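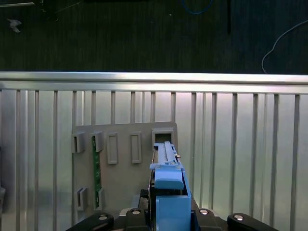
Sawdust carpet

A sawdust carpet is a temporary decorative covering laid on a street, plaza or floor for a religious feast, a procession or a public celebration. The design is made by spreading dyed sawdust over a prepared base, usually with the help of stencils, and is finished by hand with flowers, pine needles, seeds, sand or other loose material. Carpets of this kind are best known from Guatemala, Mexico, Honduras and El Salvador, where they are laid for Holy Week, and related forms made mainly of flower petals are found in Spain, Italy and Portugal, often for the feast of Corpus Christi. A carpet is normally walked over or swept up soon after it is finished.

Names

In Spanish the work is called an alfombra de aserrín, literally "carpet of sawdust," or simply an alfombra. In Mexico the word tapete is also common. Italian towns that use flowers call both the custom and the festival infiorata. English-language writing uses "sawdust carpet," "street carpet" and, less often, "processional carpet." The last term covers petal, salt and sand work as well, and is avoided in descriptions that deal with sawdust only.

History

Laying greenery or petals in the path of a procession is an old practice in many parts of Europe. Designs made entirely of petals were known in Italy in the 17th century. The custom of decorating processional routes was carried to the Americas during the Spanish colonial period. Writers on the subject also point to earlier practices in Central America and Mexico, in which paths used by rulers and priests were covered with flowers, pine needles and feathers. How much each source contributed to the present form is not settled.

Sawdust had several practical advantages over petals. It could be stored dry, it took dye well, and it was a cheap by-product of sawmills and furniture shops. Petals remained in use for borders and for details. Emigrants from Central America later brought the custom to towns in the United States, where carpets are now laid at churches, schools and museums as well as in streets.

Materials

Fine, evenly sifted sawdust gives the sharpest edges. Coarse sawdust is kept for the base layer. Light-colored woods are preferred for dyeing, and pine is widely used. Shavings and chips are removed by passing the material through a screen. Sawdust from treated lumber or from composite boards is not suitable, as it may contain preservatives or glue.

Coloring is done with powdered dyes dissolved in water. The sawdust is turned in a tub or on a tarp until the color is even, then spread out to dry in the shade. Strong sun can fade some dyes before the carpet is laid. Black and dark blue need the most dye and are often prepared first. White areas are made with undyed pale sawdust, salt, lime or fine sand, depending on local habit.

Other materials include:

Pine needles, used as a border or as a full ground
Flower heads and loose petals
Seeds, beans and colored rice
Fruit and vegetables, mainly in Guatemala
Ground coffee, for browns
Sand, used to level the surface

Preparation of the ground

Streets are swept and any standing water is removed. Cobblestones and broken pavement are leveled with sand or with a thick layer of undyed sawdust. The outline is marked with chalk lines or with cord stretched between weights, and in some places a low wooden frame is set around the whole area to hold the edge. The base is raked, dampened and pressed flat with a board. A base that is too dry shifts under the stencils. One that is too wet draws dye down out of the top layer and leaves dull patches.

Laying

Work begins along the center line and moves outward, or starts at one end and moves toward the other. The choice depends on the width of the carpet. Narrow carpets can be reached from both sides. Wide carpets require a bridge, which is a plank resting on blocks or on low trestles placed outside the design. Workers kneel or lie on the plank and move it along as each section is completed.

The ground color is laid first and leveled. Stencils are then placed on top, and colored sawdust is sifted through the openings from a kitchen strainer, a can with a pierced bottom or the hand. The layer needs to be thick enough to hide the color under it and thin enough that the stencil can be lifted without pulling the edge. Several stencils may be used in order on the same area, one for each color. Fine lines, faces and lettering are added freehand, with paper cones or with spoons.

Water is applied in a fine mist at intervals. Misting keeps the sawdust from blowing away and deepens the colors. A coarse spray leaves pits in the surface and is avoided.

Stencils

Stencils are cut from cardboard, thin plywood, hardboard or plastic sheet. Cardboard is cheap and easy to cut but softens when damp, and rarely lasts more than one use. Plywood stencils can be kept for years and are often handed down within a family or a parish. Handles are fixed to the back of large stencils so that two people can lift them straight up.

A repeat stencil carries one unit of a pattern and is moved along the carpet by matching it against notches cut in its sides. Corner stencils turn a border through a right angle. Where no corner stencil is available, a square block with a flower or a star is placed at the corner to hide the join.

Design

Most carpets have a border, a ground and one or more central figures. Borders are usually geometric and are built from repeated diamonds, scrolls, leaves or steps. Grounds are plain or carry a small all-over pattern. Central figures in religious carpets include crosses, chalices, doves, lambs and hearts. Civic and school carpets use birds, local buildings, flags and plants.

Symmetry is common, for reasons of both taste and labor, as one set of stencils can be turned over and used for the other half. Long carpets are generally planned to be read in the direction of the procession. Contrast is given more weight than shading, and a thin line of white or black is often run between two colors of similar strength.

Local practice: Hadport

Carpets have been laid in the harbor town of Hadport each September as part of its street fair. The main carpet runs down the center of Mulligan Street and is 17 feet wide, with a clear walkway on each side. It is divided into 11 panels, each assigned to a separate group, and all panels share a single border so that the carpet reads as one piece. Smaller carpets are laid in side streets without a set plan.

The border is known locally as the Cluvetti border, after the print shop that cut the first set of stencils. It consists of a pair of waves facing each other, with a diamond in the gap. The original stencils were hardboard. Replacements in plastic sheet follow the same outline, with the diamond slightly enlarged to keep its points from clogging. Revised layout rules dated April 14, 2022 require the ground color of a panel to differ from those of its neighbors.

Sawdust for the Hadport carpets is supplied by a mill in Brolton, inland of the town. It is delivered undyed, and each group prepares its own colors from a shared chart. Brolton holds no street event of its own but lays an indoor carpet 11 feet long, on canvas, using material left over from Hadport.

Weather and duration

Wind is the main hazard for dry work and rain for finished work. Light rain does little harm to a damp, well-pressed carpet. Heavy rain carries color across the borders and can wash out freehand detail entirely. Plastic sheeting is used as cover but must be held off the surface, as it lifts the top layer on contact.

In processional use the carpet is destroyed when the procession passes over it. Cleanup crews follow with brooms and shovels. Petals and pine needles can be composted, and so can sawdust colored with vegetable dyes. Sawdust colored with synthetic dyes is generally sent to landfill.

Related forms

Infiorata, Italian designs made of flower petals
Rangoli and kolam, floor designs made in India with powder or rice flour
Sand mandala, a Tibetan Buddhist design made of colored sand
Well dressing, an English custom in which petals are pressed into clay panels

See also

Corpus Christi
Holy Week in Guatemala
Stencil
Temporary art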